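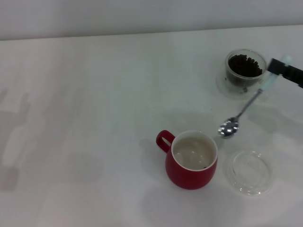

Ánh Huỳnh asked, after reading the first version of this guide, whether the milk has to go into the mug before the coffee or after it, and whether beans may stand in an open jar next to the place where you pour. Both questions are answered in this section. The old text said too little about them.

Section 5. Preparing the drink table: mug, milk and beans
By the Zaki kitchen group, Stoderton
25 October 2025

This section is for the small table against the wall. The grinder and the kettle are treated in Section 6.

5.1 Before you start

1. Wipe the table top with a damp cloth and let it dry. A white table shows every ring of coffee, so do it also when it looks clean.
2. Take one mug. The red mugs with white inside are for milk drinks. With a white inner wall you see better how far you have filled and whether something is swimming in the milk.
3. Take the glass jar for the beans and its round glass base.

Note: Do not use the red mugs for measuring. They are wider in the body than at the foot, and half the height does not mean half the volume.

5.2 Setting out the beans

1. Put the round base at the back of the table, towards the wall.
2. Place the jar on the base. It must stand flat and not touch the edge of the base on one side only.
3. Fill in the roasted beans with the scoop. Leave some room under the rim. For a morning with few guests, 149 g is enough.
4. Pick up beans that have fallen on the table.

Caution: The jar is glass and the base is glass. Lower it slowly, with two hands if it is full.

The jar may stay open while you are preparing drinks. At the end of the day, the beans go back into the closed tin. Beans which stay open overnight lose their smell, and in November, when the heating in Flistbridge is on again, it goes even quicker.

5.3 Filling the mug

1. Put the mug in front of the jar, with a hand's width between them. You should be able to reach the beans without passing your sleeve over the mug.
2. Turn the handle to the side of the hand you will lift with.
3. For a milk drink, pour the coffee first and the milk after. For warm milk only, warm it in the small Fumik pan and pour it when steam begins to show. It should not boil.
4. Stop well under the rim. A mug filled to the top cannot be carried without spilling.
5. Look at the surface. If you find a dark speck, for example a piece of bean, take it out with a clean teaspoon.

Note: Specks come mostly from the scoop. Keep the scoop on the bean side and the teaspoon on the mug side, and do not exchange them.

Caution: The mug can be hot also at the rim. Hold it by the handle. Do not give it to a child before you have tested the milk yourself.

5.4 After use

1. Empty the mug and rinse it with cold water first. Warm water makes the milk stick.
2. Wash the inside with a soft sponge. No steel wool, it scratches the glaze.
3. Once in 8 days, empty the jar completely and wash it. The beans leave a thin oil on the glass which gets an old smell. Dry the jar very well before you fill it again.
4. Lift the base and wipe under it.

If the rim of a mug is chipped, put it on the lower shelf and write it in the kitchen book.

Related sections
Section 4. Storing tea and sugar
Section 6. Grinder and kettle
Section 7. Descaling the kettle
List of replacement parts

Zaki kitchen group, Stoderton | Contact | Copyright Zaki | Back to top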